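The Table That Is Never Quite Cleared

There is a kind of dining table you only find in houses where people eat at different hours. It has a cloth on it all year, it has the chopsticks out from morning until the lights go off, and toward the far side it has the food, covered, waiting for whoever comes through the door next. I grew up around a table like that, and for the past 12 years, ever since I moved to Mellar, I have been trying to turn my own square, sensible, wiped-down table into one.

I started with the cloth, because that was the part I could buy. The market on Srithong Lane has a stall that sells nothing but table coverings (1,329 patterns, according to the hand-lettered sign, and I have never felt equal to checking), and I went home with a dusty blue one that looked far too plain in the bag. It was the right choice. A plain cloth lets the dishes do the talking, and a blue one is kind to noodles, to rice, to soup in a white bowl, to nearly anything yellow or brown or green that you might want to look at while you decide how hungry you are.

Then came the covering of the food, and here I had to unlearn a few things. I used to put every last spoonful into matching boxes and stack them in the refrigerator, and of course they sat there, because a box is a thing you have to open. A bowl under clear wrap is already halfway to being lunch. You can see what it is! My aunts wrapped plates loosely and with great speed, and they saved the pot with the good lid for whatever was meant to be eaten first. If it was noodles, you pulled the plastic back, took your share, and pressed it down again for the next person. I do put things away sooner than they did, especially between March and the end of summer, and anything with meat or egg goes into the cold well inside two hours, but for that stretch after a meal I love to see it all lined up.

And the chopsticks, which are really the heart of it. A drawer is tidy, I know, but a drawer has to be pulled open, usually by someone with wet hands, and a bundle standing in the middle of the table can be reached from any seat. Mine live in a heavy holder from Emari, a little homewares shop that closed not long after I found it, and I would pay 200 dollars to have a second one. Look for something low and wide at the foot. Tall, light ones tip over the first time a child goes fishing in them.

Chopsticks within reach, supper under wrap and a lidded pot:

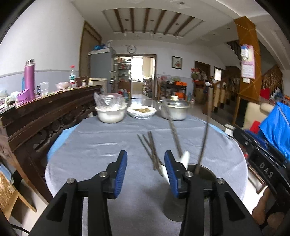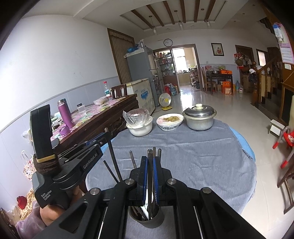 The other thing such a table needs is somewhere nearby for everything that is not supper. Thermoses, water bottles, the jar somebody is halfway through, a cup that will be wanted again in ten minutes. If you give these a ledge or a side table of their own, they will stay there, more or less, and the round table keeps its elbow room. I use an old sewing cabinet with a flowered cloth over it, and on a busy evening you could not fit another cup on top.

Wash the cloth often, by the way, and don't fret over the edges. Mine has been through the machine at least once a week since I bought it, and it has gone soft in a way that no new cloth ever is.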